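4.2 Glass color and the sense of a full table

We now turn to the part of the study that surprised us most, and that has kept the two of us arguing happily over coffee since the winter: the role of colored drinking glasses in how people remember a shared meal. The first round of interviews in Stollcombe was meant to be about food. We asked people to tell us about the last large dinner they had hosted or attended, and we expected to hear about roasts, burned potatoes and quarrels over dessert. We did hear about those. But again and again the talk drifted to the glasses, and who had been given which one.

In total we collected 643 written accounts, of which 166 were followed up with a longer conversation at the person's home. Glassware was mentioned without any prompting in more than half of the written accounts. It came up in nearly all of the conversations, usually within the first few minutes, and often while the person was already on the way to the cupboard to fetch one. This is a wonderful thing for a researcher to witness! Memory for a meal is slippery, but a glass can be taken down from a shelf and held, and the story tends to come with it.

Two patterns stand out. The first concerns mixed sets. We had assumed, following much of the older writing on table manners, that a matching set would be the ideal and a mixed one a kind of compromise. Our respondents did not see it that way at all. Households with mixed colors described their tables in much richer terms and were far more likely to name individual guests together with individual glasses ("the green was always my aunt's"). Matching sets were described with pride, but in the plural, and the guests who drank from them blurred together too.

The second pattern concerns children. Adults who grew up with colored glasses could very often tell us which color they had been given, which color they had wanted, and which brother or sister had got it instead. One woman of seventy described a dispute over a blue tumbler with such heat that her husband left the room to laugh. We coded 52 of the conversations as containing a rivalry story of this kind, using the scheme set out in Section 3. Lachlan Baxter, who coded the conversations separately, arrived at a slightly lower figure before the two lists were compared and settled, and we report the settled one.

It helps to keep in mind how ordinary these objects are. Very few people in Stollcombe owned anything a collector would look at twice. The glasses came from market stalls, from closing-down sales, from a cousin's move to a smaller flat. Red, green and blue turned up most often, with the blues running from near navy to a bright cyan that several people simply called "the swimming pool one." A mixed group of this sort, with red, lime-green and cyan among the colors, is shown in Figure 7. 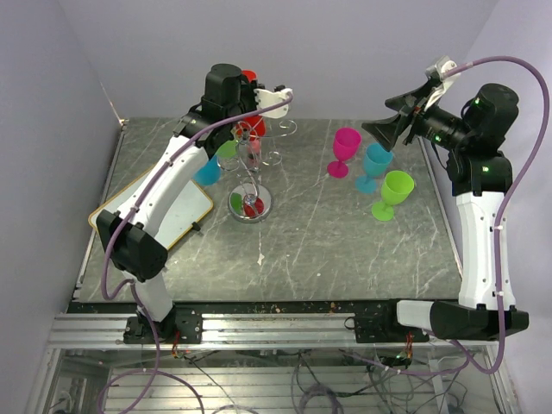
Clesa, April

Figure 7. Colored glasses, including a red wine glass, a small lime-green glass and a cyan glass.

The Clesa interviews gave us a chance to test whether the Stollcombe findings were a local habit. Clesa is a much larger town, with a younger population and a good deal more moving in and out, and we thought the link between glass and guest might be weaker there. If people change homes every couple of years, surely the glasses break or get left behind. That was our guess, and we are delighted to report that we were wrong about most of it.

People in Clesa owned fewer glasses, and had owned them for less time, but they talked about them in almost the same way. Color still did the work of a name tag. Several young people sharing a flat had set rules about it: one color each, wash your own, visitors get the clear ones. In one flat the rule had outlived everyone who made it. The current tenants had simply inherited the yellow, the pink and the green along with the rooms, so that whoever slept in the back bedroom drank from the green. We have no parallel to this in the Stollcombe material and would love to know how common it is elsewhere.

Where the two towns did part ways was in the use of stemmed glasses. In Stollcombe, a colored wine glass was a special object, brought out for birthdays and holidays and put away by the next morning. In Clesa it was just as likely to hold orange juice on the way out the door. This fits rather neatly with the argument made by Nic Aodha, who holds that the line between everyday and festive tableware fades first in homes where cupboard space is short. Our own numbers cannot settle the matter, as we did not measure cupboards (a real regret), but the comments lean her way.

To get a sense of scale, we also went through the household lists in the Flomell archive, which cover an earlier period and were drawn up for insurance purposes. These contain 1,676 separate entries for drinking glasses. The clerks who wrote them were not interested in anyone's feelings, and most entries give only a type and a value. Yet color is noted far more often than the value would seem to call for. A cheap green tumbler is still written down as green. We read this as a small sign that the owner was standing beside the clerk, pointing, and that color was how the owner told one glass from another. Other readings are possible. The clerks may have been trained to note color for all goods, although the entries for plates and bowls from the same years rarely mention it.

A word on method. Our written accounts came from people who chose to answer a call about memorable dinners, and such people probably care more than most about what goes on a table. The home visits may have made this stronger, as it is hard to talk about a cupboard while sitting next to it and not open the door. We tried to balance this by asking each person about a meal eaten in someone else's home as well. Glasses came up less often in those stories, but when they did, color was again the first thing mentioned, ahead of shape, size and even what was in them.

The question of what happens when a glass breaks is taken up in Section 4.3, where we look at replacements, and at the surprising number of people who keep the pieces.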